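Ticket: patterns from the plotter come out short in one direction
Status: closed, one open question at the bottom
Posted in March by Dong-geon Chae, Plostdale workshop

Last updated: Monday, 4:40 pm

Problem as first reported

Sarla Kandpal wrote from the Tistberg cutting room that the coat sleeves did not meet the armholes. She had checked the sewing two times before she wrote to us. Then she laid the plotted sleeve pattern on the old card pattern, and the new one was shorter along the grain line. Across the grain it was the same. The cutting room has stopped all the long pieces until we know the reason. Small pieces, such as collars and pocket flaps, are still being cut, since the difference on them is too small to matter.

Equipment: Nolex roll plotter, the older one with the manual paper lever. Files come from Fontana, the pattern program, and pass through the print computer in the Plostdale office. The finished rolls go to Tistberg with the morning van.

Step 1. Test line

I drew a new file in Fontana with only two straight lines, both 1,000 mm, one in the direction of the paper feed and one across. After plotting, the line across measured correctly. The line in the feed direction was nearly 5 mm short. I plotted the same file again and the result was the same, so it is a steady error and does not come and go.

I measured with the steel rule. The cloth tape in our drawer should please not be used for this kind of work. It has stretched, and last year it gave us a different error which we were looking for during two days.

Step 2. Print settings

My first idea was the "fit to roll" option, because it was switched on by mistake once before. It was off. The scale field said 100 percent. I also compared the page size in Fontana with the page size in the plotter driver, and they agreed.

The resolution was set to 300, as always. I changed it to the draft mode and plotted the lines again. They looked more rough, but the length did not change. I put the resolution back.

Please note that "fit to roll" makes both directions smaller. If only one direction is wrong, it is probably not this option. I write it down here so that the next person does not lose the time that I lost.

Step 3. Is it the file or the machine?

I saved the test file as a PDF and opened it on my own computer, where the measuring tool showed both lines at the correct length. So the file leaves Fontana in good order. I then sent this PDF to the plotter directly from a USB stick, without the print computer. The line in the feed direction was short again.

This means that Fontana is not guilty, and the print computer is also not guilty. I had already started to write a complaint to the Fontana help desk and I deleted it.

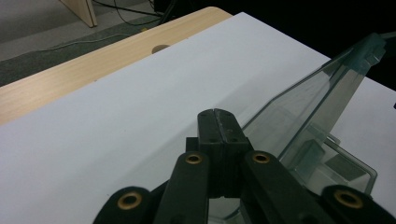 Step 4. Paper feed

The Nolex moves the paper with a rubber roller, and the pen head moves only from side to side. If the paper slips a little on the roller, every line in the feed direction becomes shorter, and the lines across stay correct. This agrees with what we measured.

I switched off the plotter, opened the front cover and cleaned the roller with a cloth and a little water. A lot of gray dust came off. I let it dry for one hour and plotted the test file once more. It was better, but still 2 mm short. For a collar this would be fine. For a coat it is not.

Step 5. Feed correction

In the service menu there is a value called "feed adjust". The manual says it should be set again each time the paper type is changed. I asked Sarla if the paper had been changed, and she answered:

"Yes, we took the heavier paper after the holiday, because the thin one was tearing at the notches. I did not know that the plotter has to be told."

I also did not know it. The feed adjust value was still the one for the thin paper. The procedure is as follows:

1. Load the paper that will really be used, and close the lever fully.
2. Go to Menu, Service, Feed adjust, and start the test plot.
3. Wait until the ink is dry, then measure the long line with the steel rule.
4. Type the measured length in millimeters and press OK.
5. Run the test plot a second time. Do not skip this.

In point 4 the display asks for "actual length". I understood first that it wants the length which the line should have, and I typed this. Nothing changed, naturally. It wants the length that you have measured.

After the correction both lines were right. I loaded the paper again from the beginning and repeated the test, and they were right also then.

Step 6. Which patterns are affected

The change of paper was in the second week after the holiday. From the plotter log I made a list of everything plotted after that day: 139 files. Sarla went through the list and marked those with long pieces, that is coats, trousers and the two long dresses. Those will be plotted again this week, coats first. The old plots should be cut in two pieces before they go in the recycling – otherwise somebody will surely find them and use them.

The cloth already cut for the coat sleeves can be partly saved. Sarla thinks the smaller sizes can be recut from it, and she will decide this herself when she has the new patterns on the table.

What we changed

A note with the feed adjust values for both papers is now taped inside the front cover of the plotter. The two-line test file is in the shared folder under the name "test lines long". Please plot it when you open a new roll, and write the date and the result in the notebook beside the machine.

Still open

The display shows a warning "media sensor" for a short moment when the heavy paper is loaded, then it disappears. The plotter works normally after it. I have sent the question to Nolex support and will add their answer here – until then, please ignore the warning if it goes away by itself. If it stays on the display, stop and call me.

Questions about this ticket: Dong-geon Chae, Plostdale workshop, pattern office | © Plostdale workshop | Back to top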